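Power cords: one cord, one box

In my workshop in Kamolley all the spare power cords lived in one drawer. Now I use flat cardboard boxes with a folding lid.

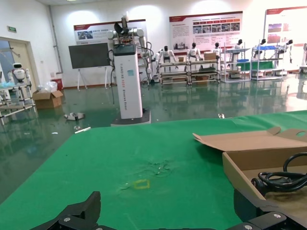
Coiled black cable in an open box on the green mat.

Make loops as wide as your hand and do not pull them tight – the cord will bend badly near the plug. 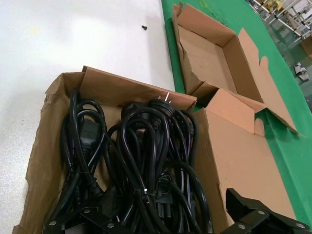
Look for the small clear tie between the cords.

Leave the plug on top, so you see which kind it is before you take out the cord. 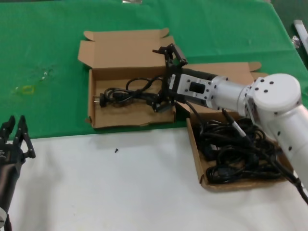

For long cords I leave the loops loose and close the lid slowly. Write the length on the outside, in my case 145 or 500 cm.

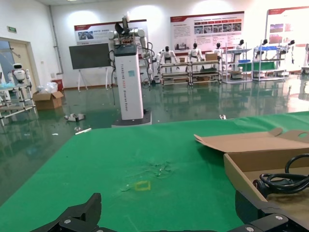 Zhuravel: I tried this with 2 cords in one box and they made a knot. One per box is better.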